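**Pirkberg hand teaching project - progress report to the Rathjen fund**
May 19, 2021

Since the January report we have recorded 841 demonstrations, all by remote control. Of these, 376 were done at the Hasteck site and the rest in our own lab. We threw out 172 because the operator stopped partway or the arm log had gaps.

**Recording.** Frauke Schmieder trained two new operators on the glove. Both needed longer than planned to learn the thumb, which moves later than the operator expects. We lowered the delay in the Ondik control software, and grasps now take fewer tries.

**Training.** The first model was trained on 331 demonstrations of picking up and handing over flat cards. It reaches well but often closes the fingers too soon. Elfriede Böttcher is now marking the moment of contact in each recording by hand - slow work, and it will run into the next period.

**Spending.** We are within budget. The money set aside for a second glove has not been used, and we ask to move it to operator hours.

**Work at hand**

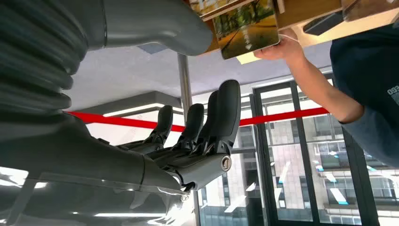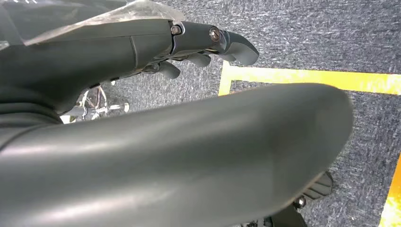
Both views are from the small camera at the wrist.

**Question from the last review:** Why not guide the arm by hand for every task?

**Reply:** Hand guiding works for the arm, and we still use it to teach start and end positions. It does not work for the fingers, as one person cannot move all of them at the same time. For any task with a grasp we use the glove.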